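*Notes pour mercredi – version longue, à dire sans lire. Prévoir de l'eau. Boire l'eau.*

# Le plateau, le gobelet et le reste : ranger petit

## Entrée en matière (ne pas se presser)

Bonsoir à tous, et merci d'être restés après la pause, je sais que les gâteaux étaient de l'autre côté du couloir. Je m'appelle Brunello Marino, je m'occupe de rangement depuis assez longtemps pour avoir changé plusieurs fois d'avis sur presque tout, et ce soir je voudrais vous parler d'une surface que vous avez tous chez vous et à laquelle vous ne pensez guère : le fond d'un plateau.

(Laisser les gens s'installer. Il y en a toujours deux qui cherchent une chaise.)

Quand on m'invite, on me demande en général de parler des grandes choses, les greniers, les garages, les placards sous l'escalier. J'ai fait un garage à Prusano qui m'a pris 17 jours, et j'en parlerai volontiers tout à l'heure autour d'un verre. Mais ce qui nous fatigue au quotidien, ce sont les petits objets : ceux qu'on prend en main sans y penser, qu'on pose n'importe où, et qu'on retrouve le lendemain exactement là où ils gênent. Un cube d'enfant, un petit pot, un bouchon, une gomme. Ils ne pèsent rien et ils occupent toute la table.

Raconter le tiroir de ma tante : 132 objets, dont beaucoup de boutons. Ne pas raconter la suite, trop long.

## Première partie : délimiter avant de trier

Ma première habitude, et je la défends depuis l'atelier de Prekport, c'est de commencer par poser un bord. On ne trie rien, on ne jette rien, on pose simplement un plateau peu profond sur une planche claire, et l'on décide que les petites choses vivront là-dedans pendant la durée du rangement. Le rebord suffit. L'œil comprend tout de suite ce qui est dedans et ce qui est dehors, et la main suit.

Je préfère un plateau de couleur franche, vert par exemple, sur un bois clair. Avec un plateau en bois sur une table en bois, on perd la limite au bout de cinq minutes, surtout le soir, et je vous assure que j'ai essayé. Un objet un peu transparent, lui, demande davantage d'attention : on le voit mal, on l'oublie, alors je le mets dans le plateau parmi les premiers.

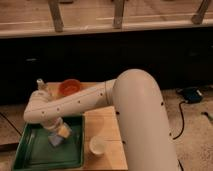 Firouzeh Mirzaei m'a écrit après la dernière séance que le plateau, chez elle, n'avait tenu que deux jours : au troisième, il était plein, et la famille avait recommencé à poser les affaires à côté, en petits tas. Elle se demandait s'il ne valait pas mieux une boîte avec un couvercle, qu'on ferme et dont on ne parle plus.

Je lui ai répondu longuement (elle a été patiente) et je vous donne la version courte. La boîte à couvercle est une très bonne maison pour les choses dont on a fini de s'occuper. Le plateau est une salle d'attente. Si la salle d'attente déborde, on la vide plus souvent, ou bien on accepte moins de monde à la fois. Chez moi c'est tous les soirs, pendant que l'eau des pâtes chauffe, et cela prend moins de temps que la cuisson.

Elle m'a récrit depuis. Elle a gardé le plateau et ajouté une boîte. Je trouve que c'est une solution très sage, et je la lui ai empruntée.

*Demander à la salle : qui a un plateau chez soi ? Qui sait ce qu'il y a dessus en ce moment ? En général on rit un peu, attendre.*

## Deuxième partie : un seul objet à la fois

J'arrive à la partie que l'on me reproche parfois de trop étirer, mais j'y tiens. Quand nous rangeons, nous avons tendance à ramasser par poignées. On attrape quatre choses, on traverse la pièce, on en pose une au bon endroit et les trois autres sur le meuble le plus proche. Le meuble le plus proche, chez les Bakker, c'était un piano. Je ne vous dis pas dans quel état était le piano.

Prenez donc un objet. Un seul. Tenez-le au-dessus du plateau, regardez où il va, descendez la main et posez-le. Cela paraît d'une lenteur insupportable pendant les premières minutes, puis on prend le rythme, et l'on s'aperçoit que l'on ne revient plus en arrière. Avec les enfants, c'est encore plus net : Jakov, qui avait quatre ans quand j'ai commencé à aller chez ses parents, rangeait ses cubes un par un avec un sérieux de notaire, et râlait quand un adulte en jetait trois d'un coup.

(Si le temps manque, sauter Jakov. Mais ce serait dommage.)

Un mot des cubes, justement, puisqu'on me pose toujours la question. Faut-il les trier par couleur ? Si l'enfant en a envie, oui, bien sûr ! Un petit bloc mauve sur un fond vert se repère d'un coup d'œil, et le plaisir de le retrouver compte aussi. Mais je ne ferais pas de la couleur une règle de la maison. Les règles de la maison, il faut les tenir un soir de novembre quand tout le monde est fatigué, et ce soir-là personne ne veut distinguer le lilas du violet.

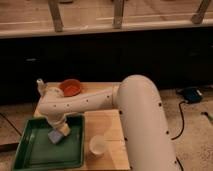
Il reste la question de ce qui n'entre pas dans le plateau. J'aime garder un récipient rond à portée de main, un bol ou un gobelet, d'une couleur chaude qui tranche avec le reste, posé vers le fond de la planche. Il reçoit les indécis : la pièce dont on ignore le jeu, la vis sans meuble, la clé. On ne s'arrête pas pour réfléchir, on met dans le récipient et l'on continue. À la fin seulement, on s'assoit et l'on regarde ce qu'il contient.

Choisissez-le petit. J'ai longtemps utilisé un grand saladier et c'était une erreur, parce que j'y mettais tout ; en une saison j'y avais accumulé 116 objets, dont quelques-uns que je cherchais depuis le printemps. Avec un gobelet, on est bien obligé de trancher.

Placez-le aussi un peu derrière, de façon à devoir tendre le bras. Ce petit effort décourage la paresse, la mienne en tout cas.

## Questions probables

- **« Et si je n'ai pas de place pour une planche ? »** Un coin de table convient très bien, ou le sol. J'ai beaucoup rangé par terre, avec un coussin sous les genoux.
- **« Faut-il acheter quelque chose ? »** Non. Regardez d'abord dans vos placards, il y a presque toujours un plateau derrière les moules à tarte.
- **« Combien d'objets peut-on traiter en une soirée ? »** Avec un peu d'entraînement, quelque 400, mais je déconseille. On s'arrête avant d'en avoir assez, on reprend le lendemain.
- **« Et les papiers ? »** Les papiers, c'est une autre soirée. (Être ferme là-dessus, sinon on y est encore à minuit.)

## Pour finir

Proposer l'exercice : chacun sort de sa poche ou de son sac trois petites choses et les pose devant soi, l'une après l'autre, sans parler. Laisser deux minutes. Ne pas commenter les tickets de caisse.

Remercier la bibliothèque pour la salle, rappeler que les chaises se rangent contre le mur du fond, et laisser la feuille d'inscription près de la porte pour l'atelier suivant.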